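Julliwima is the het ship between Jullilar and Wima from the Hekeris fandom.

Canon

Jullilar shows up in the very first chapter of Hekeris, asleep on a ferry with her boots off, and Wima doesn't appear until the third, when he tries to charge her for crossing a bridge he doesn't own. She pays him with a button. He keeps the button for the whole rest of the game (it stays in your inventory under Keepsakes and you can't sell it, believe me, I've tried at every shop), and that's more or less where the ship got started.

They don't travel together at first. Wima follows the party at a distance through the Salt Road chapters, and if you turn the camera around on the ridge you can spot him sitting by his own little fire. He joins properly after the flood at Ngau. Jullilar goes back into the lower town for the bell ringer, the water gate shuts behind her, and Wima is the one holding the rope on the other side. The line he says there, "I wasn't counting, I was just saying numbers," is probably the most quoted thing in the fandom, and I still get a bit wobbly when the music drops out right before it!

After Ngau they share a tent icon on the camp screen. Some people take this as proof of something and some people say it's because the camp screen ran out of slots. The slots argument has a point, since the cook and the mule driver share one too. But the cook and the mule driver don't have a whole set of night conversations, and Jullilar and Wima have more of those than any other pair in the party. You get them by resting with both characters at low health, so plenty of players finish the game having never seen one.

The fourth night conversation is the big one. Wima asks what she'll do when the road is finished, and she says she'd like to live somewhere with a door that sticks. He offers to make the door stick. She laughs and the screen fades. In the epilogue, if you kept both of them alive and didn't give the map to the Surveyor, there's a house outside Ngau with a door that takes two button presses to open. No other door in the game does that. I gasped out loud the first time, and then I went back in and out of it until my thumb hurt.

In the other ending, where the Surveyor gets the map, Wima leaves before dawn and Jullilar finds the button on her bedroll. Fans call this one the Button Ending and mostly use it to make each other miserable.
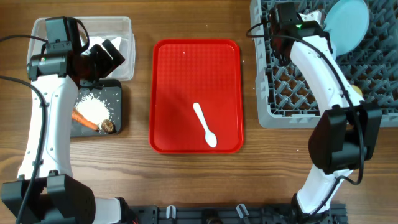
Fanon

Since the game never has them kiss or say anything outright, fan works fill in a lot. Wima nearly always gets written as the better cook, even though the only meal he makes in canon poisons the party for a day. Jullilar is usually the one who can't sleep. The two of them arguing over bridge tolls is a running bit, and in modern settings he tends to turn up as a parking attendant (a very good choice, in my opinion).

Most stories pick up right after the flood or in the house with the sticking door. There's also a fair amount of ferry fic, where they meet in the first chapter instead of the third, and a smaller pile set during the Salt Road from Wima's side of the ridge. That last kind is my favorite and I wish there were more of it. The longest one I know is "Just Saying Numbers" by Buppha Sriwong, which runs to 104 chapters and gives every night conversation a second half. It updates every February, without fail, and the comments get loud.

Artists like the rope scene best. The button turns up in nearly everything, often as a necklace, although in the game's own inventory picture it only has one hole and I've never worked out how anyone would sew it on.

Reception

Julliwima was a small ship when the game came out. Most early fans preferred Jullilar with the Surveyor, who has more screen time and, to be fair, much better hair. That changed once somebody posted a full guide to the night conversations and people realized what they'd missed. The fan archive I use listed 179 works under the pairing when I first made this page. As of 2024-06-02 it's past 600, so I've given up updating the table by hand.

The two camps get along fine these days. There's still a long thread about whether Wima knew the water gate would hold, and I'd suggest reading the flood script before jumping in, as the English text drops a line that makes his side clearer. In it he tells the bell ringer he's tested the rope himself, twice, and that she shouldn't be told.

Some players don't see romance there at all and read them as two friends who ended up neighbors. The script supports that pretty well too, and a few of the stories I reread most are written that way.

Trivia

The night conversations use a slower version of the ferry theme from chapter one, before Wima has even been introduced.

Wima's toll goes up to 14 coins if you talk to him again after paying. Jullilar's button still covers it.

If you put Jullilar and Wima next to each other in the marching order, their idle animations sync up after a minute or so. The same thing happens with Wima and the mule.

The ship is sometimes tagged as Buttonshipping, mainly on older posts.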